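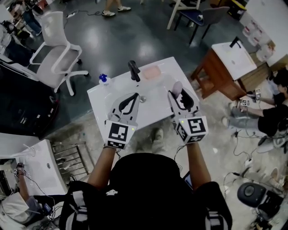 Chapter 8
Water in the House: Where It Comes From and Where It Goes

What this chapter covers

How water gets into a building and up to the top floor. Why taps drip, thump and whistle. What a trap does, and why you should be fond of it. How much water a household uses and how to find out without arguing. What may go down a drain, and what people put down it anyway.

Before you start, you will need Chapter 3 (pressure) and a passing memory of Chapter 5 (valves). If Chapter 5 has already left you, read the first two pages again. They are short and the diagrams are good.

8.1 The sink as the end of a very long pipe

Most of us meet the water supply at a sink. We turn something, water comes out, we use a little of it and the rest goes through a hole. The whole business takes less attention than buttering toast. Behind it lie a reservoir, a treatment works, a pumping station, several miles of main, a stop valve that has not been touched since it was painted over, and a length of pipe under the floor that the last owner fitted himself and was proud of.

This chapter follows the water through the last part of that journey, from the street to the tap, and the first part of the next one, from the plughole to the sewer. The middle bit, where the water is out in the open and visible, lasts a second or two. Plumbing is mainly the study of the parts you can't see, which is why so much of it is done badly.

We shall use the town of Jancombe for our worked cases. Jancombe sits on the side of a hill, with its reservoir at Nilleck above it and its sewage works at the bottom, downwind of the cricket ground. The arrangement is sound engineering, whatever the cricket club has to say in its newsletter.

8.2 Getting water uphill

Water in a pipe is pushed along by pressure. In Jancombe, most of that pressure comes free of charge, from the height of the reservoir. The surface of the water at Nilleck stands 66 metres above the market square, and a column of water that tall presses down on whatever is beneath it, day and night, without needing a pump or a pay rise.

Engineers call this height the head. A house in the square has a head of 66 metres, less whatever is lost to friction along the way. A house 30 metres further up the hill has that much less to play with, and the people in its attic bathroom will know about it. Pekance Terrace, the highest street in the town, was built by a man who liked a view and did not ask about the water. It has had its own pump ever since.

Two things follow from this, and both will come up again in the exercises.

First, the pressure at a tap depends on how far the tap is below the surface of the supply. The width of the pipe has nothing to do with it while the water is standing still. Students dislike this and look for a way round it every year.

Second, once the water is moving, the width of the pipe matters a great deal. Water rubs against the inside of a pipe, and in a narrow one it rubs more. Old iron mains grow a crust on the inside, so a pipe that was generous in your great-grandmother's day may now have the bore of a garden hose. This is why the shower goes feeble when somebody fills a kettle, and why families shout up the stairs.

8.3 The tap

A tap is a valve with good manners. The older sort presses a rubber washer down on a metal seat by means of a screw thread, and drips when the washer wears out. The owner then turns it harder, which wears out the seat as well. The newer sort slides one ceramic disc across another, needs only a quarter turn and lasts for years, after which you can't get the part.

Shut either sort too quickly and you may hear a bang in the wall. The water in the pipe was moving, and it has weight, and you have just asked it to stop dead. The name for this is water hammer. Section 8.5 deals with the cure, and with the MacDonald valve, a fitting much loved in Jancombe and seldom fitted the right way round.

8.4 The trap

Under every sink there is a bend in the waste pipe. It holds a small amount of water at all times, and that water stands between your kitchen and the sewer. Everything unpleasant that a sewer can produce in the way of gas is held back by a plug of dishwater a few centimetres deep. It is among the cheapest pieces of safety equipment in the house, and most people only come across it when they have dropped a ring.

A trap can fail in several ways. It can dry out, as happens in a spare bathroom. It can be sucked empty by a rush of water further down the pipe, and you will hear it gurgle. Or it can block - usually with fat, which goes down as a liquid and then changes its mind.

Try this at home

Find the water meter, if you have one, and note the reading at bedtime, when all the taps are off and no machine is running. Read it again before anyone is up. If the number has changed, either you have a leak or someone in the house gets up in the night. Find out which before you lift the floorboards.

Check your understanding

1. A tank in a loft holds 100 litres. A second tank, at the same height and filled to the same level, holds twice as much. Which gives the greater pressure at the kitchen tap? Explain your reasoning to somebody who disagrees.

2. Why does an unused sink begin to smell, and what is the cheapest remedy?

3. The houses in Pekance Terrace lose their water whenever the power fails. Those in the market square don't. Account for the difference, and suggest what the builder should have asked.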